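From: Corina Zürcher
To: Wornamura Home Bakers list
Date: October 29, 2009
Subject: Re: [bakers] rye starter gone sluggish, and is it the flour?

Hello all, and hello especially to the new folks who joined after the Troten bread fair,

I meant to answer this two days ago and then the oven man came, and then my sister called, so please forgive the delay. I'm quoting just the part I want to talk about:

> My rye starter used to double in four hours and now it barely
> moves in nine. I feed it every morning, same jar, same spoon.
> I did switch from the Kania dark rye to whatever the grocery had
> on the shelf. Also my dough is sticking to everything when I try
> to shape it and I'm about ready to quit and go back to banana
> bread. Is it the flour? Is it me? Should I throw it out and
> start over?
>
> – Alemayehu

Please don't throw it out! I have kept the same starter going since March of the year we moved, and it has been through worse than yours. It once spent a whole vacation at the back of the fridge under a bag of carrots, and it came back after five feedings.

I would look at your kitchen first and the flour second. It's the end of October and most of us have had our first really chilly mornings. My kitchen sits at 74 in the summer and when I checked before breakfast this week it was 63, and my own starter has slowed down to match. Try setting the jar on top of the refrigerator, or in the oven with only the light on (put a note on the oven door, please, I have a sad story about that and so does at least one other person on this list). Give it three or four days there before you decide anything.

Now the flour. It could be part of it. Grocery rye is often sifted finer than what Kania sells, so there is less bran in it and less for the starter to eat. If you can't get out to Kania, buy a small bag of whole rye at the natural food store and use it for every other feeding. I would also feed by weight for a little while. I use 43 grams of old starter, the same of flour and the same of water, for no better reason than that it fills my jar to the line I like. A spoon of rye can be packed or fluffy and you'd never know the difference by looking.

As for the sticking, rye dough is sticky and there is no getting around it. If you've been adding flour until it behaves like white dough, you are making yourself a brick. Wet your hands and wet your scraper. Wet the counter too, just barely, and work quickly. I shape mine straight on the stone and only move it to a board when it's time to slice.

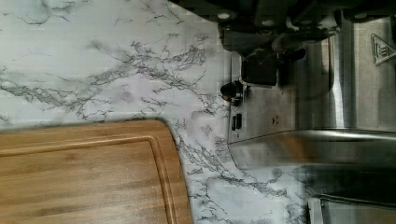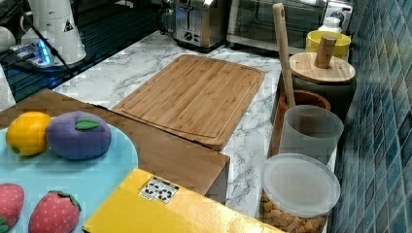 Once it's in the pan, smooth the top with a wet spoon and leave it alone. I go by the surface and not by the clock. When you see little pinholes opening up across the top, it's ready for the oven, and if you wait until it has risen as high as you'd like, you have waited too long. This was the hardest thing for me to learn, coming from white bread. My first six or seven rye loaves all had a hollow under the crust you could have kept a mouse in.

Then the other hard part – let it sit a full day before you cut it. I wrap mine in a dish towel once it's cool and put it up on the shelf where I won't be tempted. The crumb sets up overnight and the gumminess mostly goes away. If it's still gummy the next day, bake the next one ten minutes longer and see.

Two bits of list business while I have you. Somebody asked how many of us there are now, and the sign-up page says 179, though I suspect a few of those are people's old work addresses. If you've changed yours, drop me a line and I'll take the old one off. And the bulk flour order goes in next week, so if you want whole rye, send me your pounds and a phone number. Last time three people forgot the phone number and I had bags in my front hall for a month.

Alemayehu, write back and tell us what the jar does somewhere warmer. I'm happy to mail you a bit of mine, dried, if it comes to that. It goes in an ordinary envelope.

Warmly,
Corina

P.S. I do still want that banana bread recipe.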